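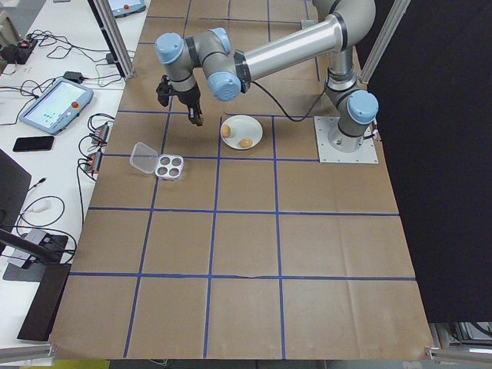
Brown paper and blue tape on the big table.

Skestport's jam swap is back, and this year there's a kitchen to cook in

If you've got more plums than you know what to do with (and who around here doesn't?), I have good news. The Skestport Preserve Swap is on again this September, and for the first time there's a shared kitchen open ahead of it, so those of us with tiny stoves can finally make a proper batch.

The kitchen is the one at the old Cimska bakery. It has five burners, two deep sinks and a long steel counter, and you can book it in three-hour slots, mornings or evenings. I went over for one of the first evening slots with a friend, two buckets of plums and not nearly enough sugar. We ran out halfway through and had to drive back to the store, so please weigh yours before you leave home!

Last year's swap took in 1,078 jars, which I thought was a lot until the organizers told me they're planning for 1,758 this time. They got to that number from the sign-up sheets, and I'd guess at least half of it will be plum. Apple butter was the runaway favorite last fall and was gone before lunch. If you made one of the jars with the checkered cloth on top, I got the last one and I'm still thinking about it.

The swap works the way it always has. You bring sealed jars, you get one ticket for each, and you trade your tickets for whatever catches your eye. Half-pint and pint jars count the same, which some people grumble about, but I like that it's simple. Every jar needs a label with the fruit, the month you made it and anything a person might be allergic to. Jars with rusty lids or old wax seals will be turned away at the door.

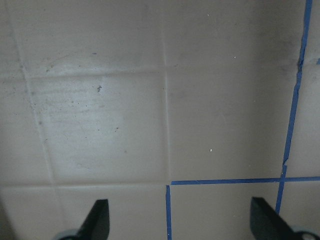
Blue tape along the tile joints.

One change this year is about low-sugar spreads. They're welcome, but they have to be made with a pectin meant for low sugar, and you'll be asked to write that on the label. Refrigerator jams are going on their own table with coolers underneath. I make a freezer strawberry jam every June that never quite sets, so I'm happy to see it will have a home, even if it ends up as ice cream topping.

There are going to be two short classes as well. The first is on water-bath canning for beginners, and it covers filling, headspace, wiping the rims and how long to process at our altitude. The second is all plum butter, cooked down slow in the oven, and I'm signed up for that one. Mine scorches on the stove every single time, no matter how low I turn it or how much I stir. The oven way takes most of an afternoon at 300 degrees with the pan uncovered, and you stir it now and then until a spoonful sits up on a cold plate without a ring of water around it. I tried it once at home with nutmeg and a strip of orange peel, and it was the best thing I put up all year.

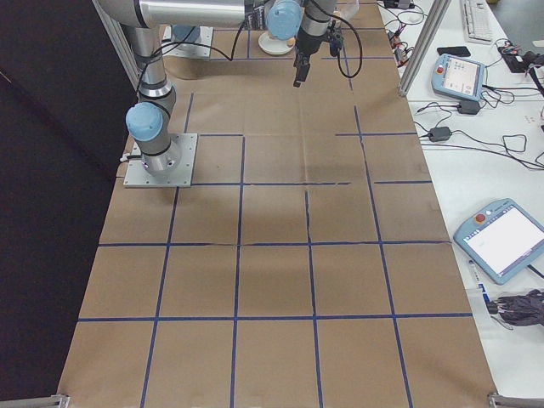
Fruit is the other thing people keep asking me about. Jonby Orchard is letting swap members pick up windfall apples for free through the end of the month, as long as you bring your own boxes and stay off the young rows by the road. They're bruised and they won't keep, so plan to cook them within a day or two. Cut out the brown parts, leave the skins on for color and run everything through a food mill once it's soft. The early ones are pretty tart, and I'd hold back some of the sugar until you've tasted the pulp.

Kitchen slots can be booked at the counter of the Roman Street grocery, where they also have the label sheets and a box for spare jars. Clean ones only, please, with the rings off. The evening slots are filling up faster than the mornings, and when I stopped in there were still a few early ones open for the last week before the swap. Doors open at 10 a.m. on the day, and ticket trading starts at 11.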